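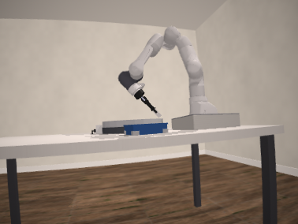 Fio sobre o projeto de fim de curso, porque me pediram notícias e eu respondo sempre com duas palavras. Vai por partes.

Somos quatro no grupo. A disciplina é Robótica Aplicada, no instituto de Eltdale, e o trabalho vale metade da nota final. Entrega do relatório a 9 de junho, defesa na semana seguinte.

O enunciado é curto: um braço em simulação tem de pegar em objetos de uma mesa e arrumá-los onde o professor mandar, com as posições iniciais sorteadas. Não se pode programar a trajetória à mão. A política tem de aprender com demonstrações.

As demonstrações somos nós que as fazemos. Teleoperação, com um comando de consola velho ligado ao portátil. Dividimos por turnos e a meta combinada em novembro foi de 2000 episódios válidos. Chegámos lá, mas com muita coisa repetida.

O que é um episódio válido deu mais discussão do que o código. Há quem ache que uma tentativa falhada e corrigida deve ficar, porque mostra a recuperação. Há quem queira só pegas limpas. Ficámos com as duas coisas em pastas separadas e treinámos com e sem as falhadas.

Resultado provisório: com as recuperações, a política hesita mais na aproximação mas desiste menos. Ainda não sei se é efeito real ou se foi a semente. Faltam corridas para poder escrever isso no relatório.

Para quem perguntou pelo software: o simulador é o que a disciplina fornece, a gestão dos dados é um pacote interno chamado Bralel, feito por alunos de anos anteriores. Documentação pouca. O formato dos ficheiros mudou a meio do semestre e perdemos dois dias a converter tudo.

Se alguém da turma seguinte estiver a ler: gravem a versão do Bralel dentro de cada episódio. Um campo de texto chega.

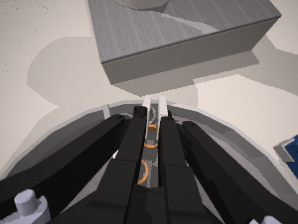
A câmara do pulso foi a decisão que mais mudou o treino. Até março usávamos só a vista lateral, que dá bem a posição do braço mas pouco do que se passa entre os dedos. Na vista de cima percebe-se a diferença: as duas pontas brancas quase fechadas, e pela fresta ainda se vê o laranja lá em baixo, contra o cinzento do recipiente. É pouca coisa, uns arcos, mas é informação que a outra câmara não dá.

O problema é que a garra tapa grande parte da imagem. Tentámos recortar a zona central e perdemos a borda do recipiente, e a política passou a bater nela. Voltámos à imagem inteira, com resolução mais baixa.

Também mexemos nas sombras. Com a luz sempre no mesmo sítio, a rede agarrava-se à sombra dos objetos na mesa e falhava assim que mudávamos a lâmpada virtual. Agora a posição da luz é sorteada em cada episódio. O treino ficou mais lento — cerca de 3 horas a mais por corrida na máquina do laboratório.

Sobre a máquina do laboratório: é partilhada com o grupo Hordiienko, que está a fazer navegação com rodas e precisa da placa gráfica tanto como nós. Há uma folha de reservas colada na porta. Quem chega sem nome na folha espera.

Pergunta que apareceu nas respostas: vai haver robô a sério? Em princípio sim, em Jimville, no encontro de clubes de robótica. Cada equipa tem direito a 2 tentativas no braço da organização. Não contamos com grande coisa, a política nunca viu uma câmara verdadeira.

O plano para lá é modesto: calibrar a câmara, baixar a velocidade, pedir objetos maiores se deixarem. Se a garra fechar em cima de alguma coisa, fica registado no anexo do relatório. Se não fechar, também fica.

O que falta até à entrega: repetir as corridas com outras sementes, fazer os gráficos da taxa de sucesso por posição inicial e escrever o capítulo dos dados, que está em tópicos. A introdução está feita — é a parte que menos gente vai ler.

Não vou publicar os episódios por agora. O regulamento da disciplina só permite depois da defesa, e ainda temos de limpar os nomes das pastas. Quando estiverem disponíveis ponho a ligação neste fio.

Quem quiser os scripts de conversão do formato antigo do Bralel pode mandar mensagem. Funcionam em Linux. Em Windows não testei.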